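How to Redeem a Triltora Cashback Code in the Wallet App

Triltora runs cashback codes most months. The June one is typical: add money to your wallet with a debit card, enter the code before you confirm, and a fixed amount of credit lands in your account. The offer page leaves out a few steps, and most of the failed claims readers write in about come down to one of those steps. I used the Android app for this guide. The iPhone app has the same menus in a slightly different order.

What you need before you start

A Triltora account with a confirmed phone number and email address. An unconfirmed email will let you add money, but the code box stays gray.

A debit card in your own name. Credit cards and prepaid cards work for top-ups and do not count toward cashback codes.

The newest version of the app. Open your app store, search for Triltora, and tap Update if the button is there. Older versions put the code box on a separate page called Vouchers, and codes entered on that page are treated as gift vouchers and rejected.

At least $20 you are willing to leave in the wallet. The code does not work on smaller amounts.

Step 1: Check that the offer is on your account

Codes are tied to accounts, so a code your brother got by text may not work for you. Open the app, tap the menu at the top left, and choose Offers. Scroll to Available to You. If the June offer is listed, tap it once so that it says Saved. If it is not listed, you can still try the code, but in my experience it is declined nearly every time.

Ruth Sánchez wrote to say her offer did not show until she turned on Marketing Messages under Settings, then Privacy. I tried this on a second account and it worked there too, after logging out and back in. You can turn the messages off again once the credit has posted.

Step 2: Add your debit card

Go to Wallet, then Cards, then Add Card. Type the number in by hand. The camera scan sometimes reads the expiration date wrong, and three failed attempts lock the card section until the next day. Your bank may send a one-time passcode. Leave the Triltora app open in the background while you look for it, as closing the app cancels the request.

A small test charge will show up on your bank statement and drop off again. It does not count as your top-up.

Step 3: Enter the code and top up

Tap Add Money and type $20 or more. Do not press Continue yet. Under the amount there is a small line that reads Have a code? Tap it, enter the code in capital letters with no spaces, and tap Apply. A green line should appear with the amount of credit you will get, $8 for this offer.

If you see the green line, press Continue and pay. If you see a red line, go back and start the top-up over. Once a payment has gone through without the code, it cannot be added afterward, and support will not make an exception.

Take a screenshot of the green line before you pay. Deisy Quintero got her missing credit back in one chat session with hers.

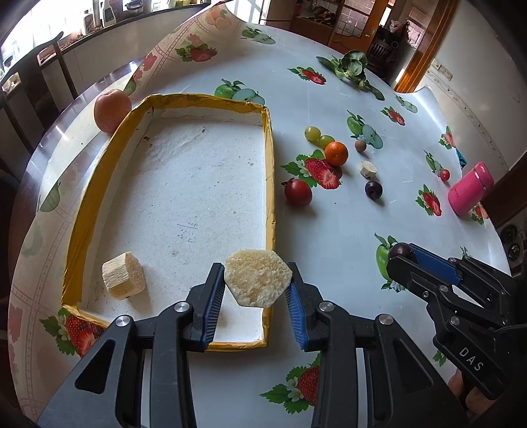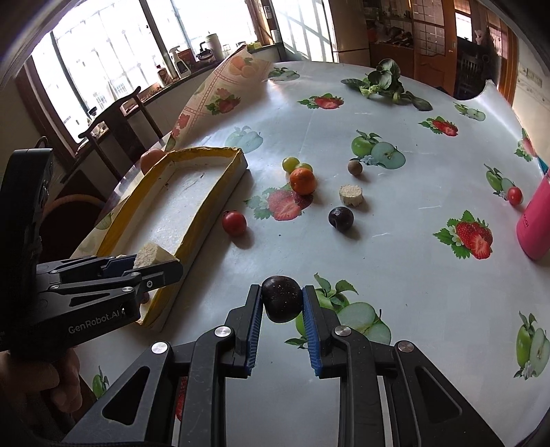

Category: Wallet Offers and Cashback

Step 4: Wait for the credit

The credit goes into Rewards, which is a separate balance from your main wallet. A lot of people look only at the main balance and decide the offer has failed. Tap Wallet, then swipe left on the balance card to see Rewards.

Mine posted overnight. The terms allow up to 8 days. Do not withdraw the money you added during that time. A withdrawal before the credit posts cancels the offer, even if you only take part of it out.

Step 5: Use it or move it

Rewards credit can be spent in two ways. You can use it at checkout with any store that takes Triltora, by ticking Use Rewards on the payment page. Or you can convert it to points in the Brokalthorpe program, where $8 becomes 4,000 points. Points make sense only if you already have a balance there, as the smallest gift card costs more than that. Conversions can't be reversed.

Rewards credit can't be sent to a friend or moved to a bank account. It expires after 150 days.

Common problems

"Code not valid for this account." The offer is not assigned to you, or you have used it before. Check Offers, then Past Offers.

"Minimum not met." The app looks at the amount from your card. If part of the top-up comes from an existing balance or a refund, that part is ignored.

"Try again later." This shows up a lot on the first evening of a new offer. I had it on a Wednesday at 7 p.m. and the same code went through before breakfast the next morning.

Code accepted, no credit after 8 days. Open Help, then Chat, and type "missing promo credit." Give them the transaction ID, which is under Wallet, then Activity. Attach the screenshot from Step 3.

Can I combine it with the referral bonus?

Yes, if the referral comes first. Jaxon Fehr signed up through a friend's link, waited for the referral bonus to post, and then used the code on his next top-up. He got both. Hugo Boyer did them in the same top-up and got only the referral bonus.

Does it work with a joint bank account?

It should, as long as the name on the card matches the name on your Triltora profile. Two people at the same address can each claim, but each needs a separate card number.

Posted by Joaquim Guerreiro in Wallet Offers

Next: How to Link a Nenent Gift Card to Your Wallet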